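Gallery: How We Work at the Table

Tuesday, December 1, 2020
By Tatu Kirui

When I started putting together this page I thought it would be a quick job, a handful of pictures and a sentence or two for each, and then Hamisi Kaijage stopped by my desk and reminded me that the written rules for our demonstration tables had grown since August and that half the people using them had never seen the old version. So you are getting a longer introduction than I planned, and I hope you'll bear with me!

The rules go by the name of the Flekard sheet, after the room at Plarngate where they were first taped to the wall. They cover one kind of work only, the kind where a person holds a gripper in each hand and goes through a task so that a robot can later learn from the recording. The sheet has 15 rules at present. Most of them are very plain, and I think that is why people skip them. You read "cover the table edge to edge" and you nod, and then you are in a hurry one morning and you don't do it, and by lunchtime somebody at Gonness is writing to ask about the stripe of bare tabletop in a whole batch of takes.

Let me go over the ones I get the most mail about. The start pose comes first. Every take begins with both grippers open and the fingers clear of anything on the table, and you hold that pose for 2 seconds before you reach for an item. I know it feels silly to stand there like a statue, but the person trimming the recordings depends on it, and a rushed start costs far more time later than it saves you now.

Then there are cables. Let them drop away from the work, give yourself enough slack to reach the far corner, and check both wrists before you begin. If you feel a tug, finish the movement gently, set the gripper down and sort it out. Please don't shake it loose – connectors are expensive, and Mugo, our supplier, takes its time with replacements.

Packaging has its own rule too. We ask for real groceries with their real wrappers, in different sizes and stiffnesses, because soft film and stiff card behave so differently between two fingers. A packet that splits is retired that same day. Creases are fine, and I would even say welcome.

So, on to the table itself, with a bit of grocery packing under way.

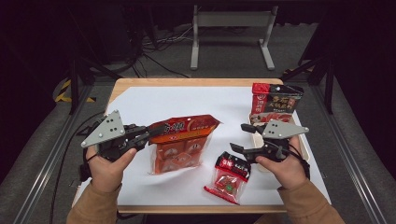 Two hands, two grippers and white paper over the tabletop, with the food packages at different angles and one tall one standing in the tray.

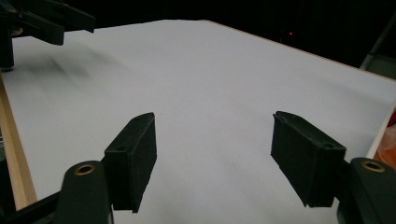
Fingers well apart and nothing between them. I wish I could print this one on the front of the sheet.
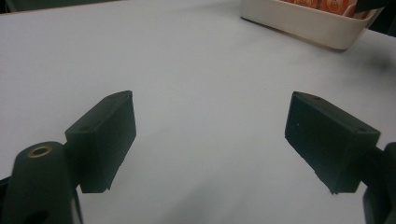 Another open pair over clear white table, with the tray of orange items kept off toward the far side.
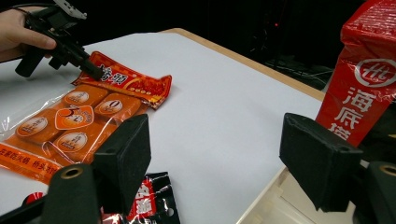

A red and orange sachet overlapping a clear package, with the gripper tip just above it. Overlaps are allowed under rule 2, and they make good practice for patient hands.

Now, a word on who signs off. The operator fills in the card at the end of each session, and a second person reads it through before the recordings go anywhere. It used to be the operator alone, and Hamisi argued for a long time (and very kindly, as he does) that you can't easily see your own habits. I was on the other side of that argument. After reading through 229 cards this fall I have come around to his way of thinking, and the second signature is now part of the sheet.

If you are tired, stop. Rule 9 says it in stiffer language, but that is the heart of it. Holding a gripper in each hand is harder on the forearms than it looks, and a careless take is worth less to us than a missing one. Put the items back in the tray, note where you left off, and go have some tea.

Corrections and grumbles are welcome at my desk. I'm still collecting wording for the rule on sleeves, so if you have a version that people will read to the end, please bring it by.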